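Galería: enseñar a un brazo a hacer lo que uno hace sin pensar

Publicado el 30/09/2020

En Trurnodix llevamos desde enero enseñando tareas a brazos robóticos por dos vías. Una consiste en agarrar el brazo y llevarlo de la muñeca, como a un niño por el supermercado. La otra, en manejarlo a distancia con un mando, lo que requiere paciencia y una silla decente. El proyecto se llama Brekik y suma ya 2,809 demostraciones, de las cuales 1,162 se hicieron por control remoto. Las demás, a pulso, y los hombros lo recuerdan.

La galería recoge el trabajo en simulación, donde romper cosas sale gratis y todavía nos da vergüenza. 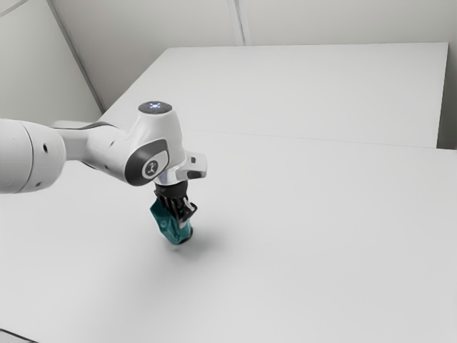
¿Cuántas demostraciones hacen falta para que el brazo aprenda una tarea?

Depende de la tarea y del pulso de quien la enseña. Para coger un objeto y dejarlo en otro sitio solemos grabar hasta 300, y después tiramos las malas, que suelen ser las del viernes por la tarde.

Pinza negra cerrada sobre una pieza verde azulada y arrugada, a poca altura de la mesa. Las cosas blandas tienen mala fama en el equipo - cada pliegue es una opinión distinta sobre por dónde agarrarlas.

Una nota para quien venga de la galería anterior, la de Filtstead: allí todo era guiado a mano y aquí manda el mando. El operador nuevo tarda 6 sesiones en dejar de inclinar la cabeza cuando quiere que gire la muñeca del robot. Algunos siguen inclinándola.

La próxima tanda se grabará en la sala Dela Peña, con otros objetos y las mismas sillas.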